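18 Apr 2022

Slept badly again and then, because life is like that, slept beautifully from six until the phone rang. It was Delyth Craddock wanting to know if I had come to a decision about the choir, and I had to stand there in the hall in my socks pretending I'd been up for hours. I told her I was still thinking. She said, very kindly, that I'd been still thinking since August, and I suppose I have.

So let me write it down properly, the way I used to when the children were small and the only quiet place I had was this notebook (well, this page now, though I still call it the notebook). The Skotley choir needs an alto for the summer concert. I am an alto, or I was. I sang with them for 23 years and I stopped when my voice went rough after that long winter cough, and I told everybody it was a rest. The rest has gone on so long that my black folder has a ring on it from a coffee cup and my good concert shoes have gone to my niece.

I made oatmeal and ate it standing up. Then I took down the box of music from the closet shelf, which I had been meaning to do since the last time Delyth called, and spread it all over the living room, and of course that took the whole morning. I am a person who can't put music away without reading the penciled notes. "Watch Aled!!!" on practically every page, underlined so hard it had gone through the paper in one spot. "Breathe here or die." A grocery list on the back of the Badetti Magnificat, with two kinds of cheese on it, so it must have been somebody's birthday. I found the little folded program from the concert in Meredith, the one where the power went out in the second half and we sang the last piece in the dark from memory, and I sat down on the floor and had a bit of a cry over that, the nice kind, the kind that clears your head.
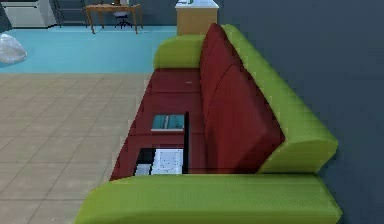
Can a voice come back after so long without singing? Most of it can, according to Delyth, who has taught singing her whole life, as long as you start low and soft, keep it short, and stop the minute it starts to feel like work.

She gave me the same little routine she gives her students. Humming first, lips closed, just sliding up and down like a lazy siren. Then five notes on an "oo," then the same five on an "ah," and a drink of water in between whether I want one or not. No high notes for the first two weeks. No singing along with the radio in the car, which she says is where people do themselves the most harm, all that belting with the seat belt across you. I said I never belt. She laughed for longer than I thought was called for.

I tried it this afternoon with the windows shut. The humming was fine, it was even pleasant, I could feel it buzzing in my nose the way it's meant to. The "oo" wobbled. The "ah" came out like a door in an old house, and I stopped and looked at the piano as though the piano had done it. But then I went back and did the "oo" again, a little lower, and there was one note in the middle, an A I think, that came out round and steady and sounded like me. I hadn't heard it in so long. I held it until I ran out of breath, and then I held it again to be sure.

After that I was far too pleased with myself to practice any more, so I went out to mail the card for Ruthie and took the long way round by the creek. The forsythia is out all along the fence at Haltis Park and somebody has finally fixed the gate. I hummed the whole way, very softly, like a refrigerator. A man with a spaniel gave me a good long look and I wished him a good afternoon in what I hope was a musical tone.

I should put down something about Aled Vaughan, seeing that his name is on every page of that music. He still conducts. He must be well past the age when other people take up golf, and Delyth says he is exactly the same, still gets to rehearsal 30 minutes early to move the chairs to where he wants them and then moves them all again once we're in. I was frightened of him for the first two seasons. He had a way of stopping everything, laying down the baton, and looking not at the person who had gone wrong but at the person next to them, and the person next to them was very often me. Then one night he drove me home in the sleet and talked the entire way about his mother's piano, how she kept the butter under the lid in summer because it was the coolest spot in the house, and I was never frightened of him after that.
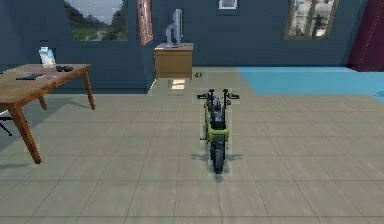 What worries me, if I'm putting it all down, isn't really Aled or even the high notes. It's walking in. I keep picturing the door at the back of the hall and all those heads turning, and half of them people I've never met, and somebody young and pretty sitting in my old chair by the radiator. I know it isn't my chair. I sat in it for so long that I got to thinking of it that way, and I left my cushion on it, and I wonder now what ever became of that cushion. It was a good one, blue corduroy, I made it from Frank's old pants.

Frank would have told me to go. He would have said it from behind the newspaper without lowering it, and then he'd have had the car warmed up before I could find my glasses. He came to every concert and slept through the middle of most of them, and he always woke up for the altos, or he said he did. I chose to believe him.

Supper was the last of the bean soup with a heel of bread, and an orange after. I did the humming again while the soup heated, just the humming, and then five minutes of the "oo" with my hand flat on my ribs as instructed. No wobble until nearly the end! I wrote it on the calendar in pencil so there is a record. I also put the kettle on twice and forgot it both times, so it hasn't been an evening of unbroken triumph.

I called Delyth back a little before nine, which I know is late for her. I said I'd come to rehearsal and sit and listen, only that, and hold the music and turn the pages with everybody else. She said that was fine and there were 6 altos now, so I could hide in the middle and mouth the words if I liked. Then she said to bring a pencil. I have three sharpened and lying on top of the folder by the front door, along with a roll of those cherry cough drops, and I've wiped off the coffee ring as well as it will wipe.

Need to remember: milk, stamps, and call Ruthie about the shoes.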